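A Morning at the Zalwood Open Kitchen: Bread, Jam and a Very Full Bag Home 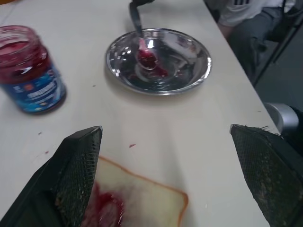 Start at the jam end, one of the other visitors told me at the door, because the bread line only gets longer and the black currant always goes first. I took the advice, and I'm so glad I did!

Zalwood opens its kitchens to the public every July, and I had been meaning to go for ages. It's a long brick building behind the old feed store, with the bakery on one side and the preserving rooms on the other. Tickets are $2, you hang your coat on a hook by the sinks, and then you can wander more or less as you please until they ring the bell for lunch.

The preserving side smells incredible. I walked in and stood there breathing for a minute like a fool. The pots were going, big wide shallow ones, and the cook on the first stove was happy to talk while she stirred. She wants the pan wide so the water leaves quickly and the fruit doesn't sit there stewing (my own jam pot at home is tall and narrow, so that explains a few things). Her fruit goes in with the sugar the night before. By morning the berries have let go of their juice and there's hardly any waiting around.

I asked about pectin and got a whole talk on red currants, which they mix into the strawberry batches in place of the powder. I wrote the proportions on my hand and then washed my hands at the bakery door. Of course.

Then the bread! The bakery side is louder and a good deal hotter, and they were already well into the second bake when I got there. The plain white loaf is the one they bake most of. 58 loaves go in at a time, and watching them slide out of the oven is worth the drive by itself. The crust crackles while it cools — you have to lean in close to hear it over the fans. They asked us to wait before slicing, and we all groaned a bit, but a loaf cut too early goes gummy under the knife and I've ruined enough of my own to know it.

Everybody gets to spread a slice at the tasting, and this is where it got lively. White bread and red jam, as simple as food gets, and people have such strong feelings about it. There was the edge-to-edge camp, who won't leave a bare corner anywhere. There was the dollop camp, who put a thick spoonful down and eat toward it. I have always been a dollop person. A good jam ought to sit up on the bread in a ridge and shine at you, and if the other half of the slice stays plain, well, you get a bite of each. Butter under the jam came up too, and I thought the two gentlemen by the window might never speak again.

Skustach had a stall in the hallway with secondhand canning gear, racks and funnels and the like, and I bought a wide-mouth funnel I have needed for years. Milel was selling honey next to them, including a dark buckwheat one that tasted almost like molasses. I went back for a second spoon and then a third. The Jayawardena table had lime pickle and a pineapple jam with black pepper in it, and that was the surprise of the day for me. Sweet first, then the heat comes along behind. Try it on toast with a mild cheese.

A few practical notes if you're going next time. The lot fills by ten, but there's room along the creek road. The 32 bus stops right across the street. Wear shoes you don't mind getting floury. The tasting tables get sticky and crumby fast, so keep your sleeves rolled up. The shop takes cards, the stalls in the hallway mostly don't.

I came home with two loaves, the pepper jam, the funnel and a jar of strawberry that is already half empty. The currant recipe is supposed to go up on the noticeboard by the shop, and I'm driving back for it.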